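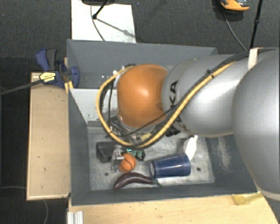 posted by marshgate83, Friday, 7:12 pm
Board: Home & Yard > Clutter Corner

Selling my mom's dishes, am I being an idiot?

So my folks are moving to a smaller place in Belmonte and I got handed the good china. It's the Padlow pattern with the blue rim, service for 16, and it has lived in boxes in my hall closet since October. We use it at Thanksgiving and that's it. My sister says it's a crime to let it go. I say it's a crime that I can't hang up my coat! Has anyone sold a full set and regretted it?

tinroof_lou wrote:
Sold mine, never looked back. Don't expect much money though. I listed my set for months and ended up taking an offer that barely covered dinner out. Everybody's mom had the same idea.

quiltbag wrote:
Disagree with Lou. Keep it and USE it. We eat cereal out of my grandmother's bowls (yes, the gold trim, yes, I wash them by hand) and I've broken maybe two. They're dishes, they're supposed to have food on them.

marshgate83 wrote:
I like that idea but I have a dishwasher and three boys, so, you know.

tinroof_lou wrote:
quiltbag, hand washing every night is not a plan for normal people, sorry.

quiltbag wrote:
Wow, okay. It takes me ten minutes with the radio on.

Drondlow_Dan wrote:
Split it up? I kept 4 place settings and the gravy boat and gave the rest to my cousin. Four fits on one shelf. Whoever wants the holiday can have the platters and cook the turkey too.

marshgate83 wrote:
Ooh, the gravy boat was always my favorite. My sister has plenty of cabinet space and loads of opinions, so maybe she gets the other twelve.

pinkladder wrote:
Check the backs before you split anything. Some older sets are worth more whole, and once the serving pieces are gone you can't get them back together. I'm still mad about a soup tureen.

tinroof_lou wrote:
They're worth more whole if you find the one person who wants all of it. Good luck with that.

marshgate83 wrote:
Called my sister. She wants the platters but says she has no room for the plates. I'm going to go sit in the closet.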